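Janaína Magalhães runs data collection at Bitard, where a small crew spends its working hours teaching robot arms to do kitchen chores. The project is called Frota. Its first full task is dishes: pick up a plate, carry it over the sink, set it in the rack.

"People expect us to start with something that looks harder," she says. "But a plate is hard. It's wide, it's heavy on the side you aren't holding, and it's shiny."

Each example begins with an operator guiding the arm through the whole motion while the cameras record. The operator works at a second set of controls a few steps from the counter. One attempt, start to finish, is called an episode. A good session gives the crew 70 of them. 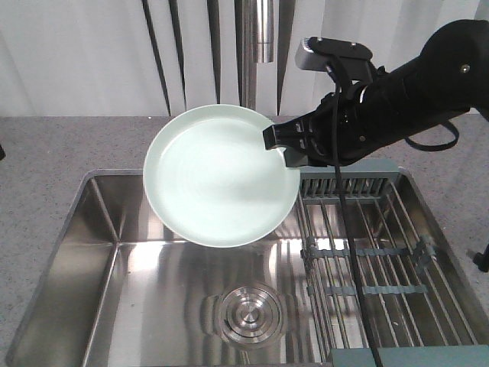
Magalhães came to the job from Hornus, where she tested packing equipment. There, she says, a machine did one movement and the test was whether it did it the same way every time. At Bitard she asks the operators for the opposite.

"If all my episodes look the same, the model learns one path through the air and nothing else. So I tell them to come in a little higher, or grip it at a different spot on the rim. Slow down if you feel like slowing down. But don't wander. I have thrown out episodes where the operator was just bored and drawing circles."

Operators switch off every 20 minutes. She set the limit in February, after going through a batch and finding that the late episodes were sloppier than the early ones. The drops were easy to spot. The small hesitations near the rack took longer to find, and she worries about those more.

"The model copies everything. If a tired person stops and thinks before every slot, you get a robot that stops before every slot."

The plate she uses most is a pale green one with a glossy glaze. She likes it for the trouble it causes. Highlights slide over the surface as it tilts, and the steel around it throws back light of its own. An earlier set, recorded with a matte plate, gave a model that did well on that plate and poorly on anything that shone.
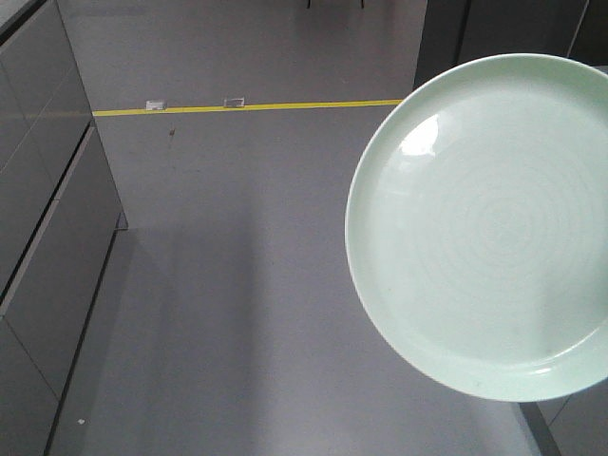 *The green plate, with the floor and cabinets beyond it.*

Does she keep the failures? Some of them. An episode where the plate touches the rack and the operator backs off and tries again is worth having, she says, provided it ends well. Those get their own label. Episodes that end badly go in a separate folder that isn't used for training at the moment.

Labeling is the part she would most like to shorten. Software from Skivport marks the start and end of each episode, and a person checks every one. The current dish set holds 517 episodes that passed the check.

"I'd rather have those than twice as many I hadn't watched," she says.
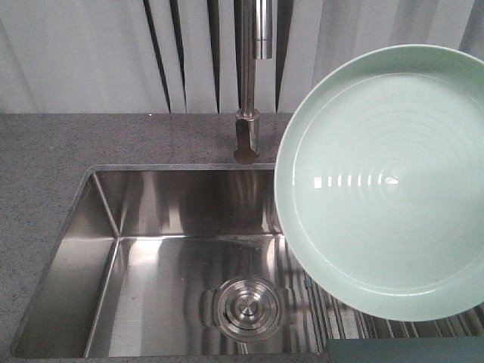
The views from different cameras have to line up in time, and this has cost the crew more days than any mechanical problem. For one stretch, a camera was running a fraction of a second behind the others. The recordings looked fine when played one by one. Magalhães found the fault only when she put two side by side and saw the gripper close in one before it closed in the other. Now the crew records a short test clip before each session and compares the views.

Asked what comes next, she mentions bowls, then cups. She wants 15 different dishes in the set before anyone moves on to silverware, which she is not looking forward to.

"Forks," she says. "Ask me again after forks."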